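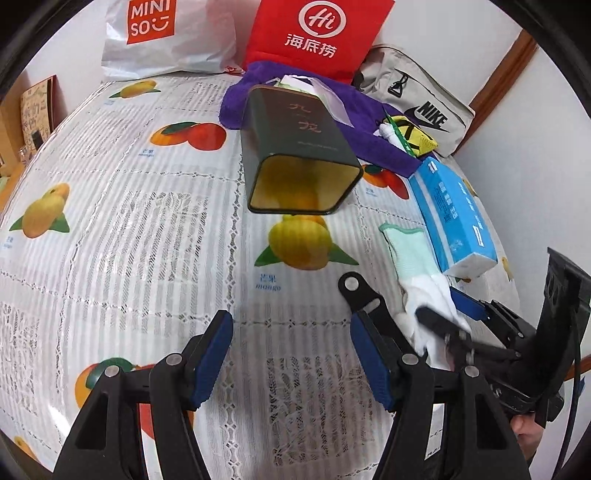 Visit to the Vonari glove plant, Hernham

Vonari opens its Hernham plant to the trade once a year, in August, and admits visitors in groups of 20. I joined the morning group. The tour started at 9:30 at the goods entrance and ended shortly before lunch in the packing hall. It covers seamless knitted gloves from yarn receipt to the baled carton. The dipping line, where palm coatings are applied, is in a separate building and was not included.

Yarn store

Yarn comes in on cones, mostly polyester-cotton blends for the economy range and plain polyester for liners that will later be dipped. The main supplier is Oyelaran, with a second spinner used for elastic. Cones are held in the store for two days before use so that they reach the temperature and humidity of the knitting hall. According to the plant, skipping this step shows up as uneven glove length within a single lot, and they have the returned goods to prove it.

Incoming lots are checked for count and twist on a short test length. Rejected cones go back on the same pallet they came on. There is also a shelf of part-used cones sorted by color, which are knitted into mixed-yarn gloves sold by the bale. I had assumed these were made from recycled yarn. They are made from leftovers, and the color of a given bale depends on what was run that month.

Knitting hall

The hall is loud. Ear protection is handed out at the door, and the guide spoke through a headset that worked about half the time. The machines are flat-bed glove knitters, each one making a complete glove without a side seam. Most are Rarkex units bought used and rebuilt on site. The needle beds, sinkers and yarn carriers are replaced during the rebuild, and the original frames are kept.

The basic work glove is knitted in 7 gauge, meaning seven needles to the inch. This gives a thick fabric with visible stitches and a fair amount of stretch. Finer gauges are run at the far end of the hall for inspection and assembly gloves, where feel matters more than padding. The finer machines are slower per glove and stop more often, and the operator assigned to them covers fewer machines.

The knitting order is fixed. The machine begins at the tip of the little finger, knits each finger as a closed tube, joins them to form the upper palm, adds the thumb, and then continues down to the wrist. Where two fingers meet there is always a small opening, the crotch hole, and the number of overlapping stitches at that point decides how large it is. The plant sets the overlap higher than it used to. The earlier setting saved a little yarn but produced a gap that caught on hooks and wire ends.

Output for the shift before ours was chalked on a board as 2896 pairs, with 653 of those on the finer gauges. Stoppages are logged by cause. Yarn breaks lead the list, followed by bent needles. An operator showed us a bent needle and the ladder it leaves in the fabric, a straight run of dropped stitches from the middle finger to the palm. Gloves like this are cut up for wiping rags.

Cuff and overlock

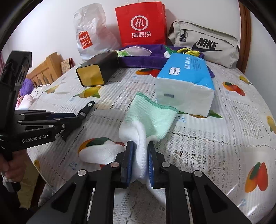 The cuff is knitted on the same machine as the rest of the glove, with an elastic thread laid in alongside the main yarn. When the glove leaves the machine the cuff edge is raw and will unravel if pulled, so it goes to an overlock station, where an operator feeds it around under the needle and trims the tail. Edge thread comes in several colors, and on many ranges the color tells the packer the size without a label having to be read. Some ranges also change the cuff yarn. The white glove in the photo has a pale mint ribbed cuff closed with a darker green hem, which puts the color change well clear of the working part of the hand. The ribs are what allow a cuff to spread for the hand and close again at the wrist.

Overlocking was the most labor-heavy step we saw. A trained operator needs only a few seconds per glove, but the cuff has to be held open evenly while it turns. If it is stretched too far the finished edge ripples, and if it is not stretched enough the thread snaps the first time the glove is put on. A finished glove is tested by pulling the cuff over a tapered wooden block. The thread must not break before the marked line. Testing is by sample on long runs and on every glove for the first carton after a thread change.

I asked whether the colors follow a standard. They do not. Each customer specifies its own, and the same green may mean medium for one and extra large for another. The overlock stations carry a printed chart for the order in progress, and it is changed with the thread.

Turning and inspection

Gloves leave the overlock station inside out in some ranges and right side out in others, depending on where the thread tails need to end up. Turning is done over upright air tubes. The glove is pulled down over the tube, air is blown through, and the fingers pop out in the right direction. Inspection follows on heated metal hand forms that also flatten the fabric. The inspector looks for ladders, loose tails at the fingertips and oil marks from the needle bed. Light oil marks wash out, and those gloves are set aside for laundering. Dark ones are downgraded.

Packing

Pairs are not made as pairs. The basic glove is the same for left and right, and any two of the same size and lot are put together. They are bundled by the dozen, banded at the cuff, and pressed into cartons. Handed gloves for dipping are kept flat and moved by trolley to the other building.

Practical notes

Registration is through the plant's sales office. Closed shoes are required and loose scarves have to be left at reception. Photography is allowed in the yarn store and packing hall only. Parking is behind the building, and the entrance is on the side street, past the loading dock. Visitors can buy seconds by the bundle at the end of the tour. The card reader was down, so bring cash. The dipping line is expected to be added to the route next year, with the group size reduced for that section on account of the fumes.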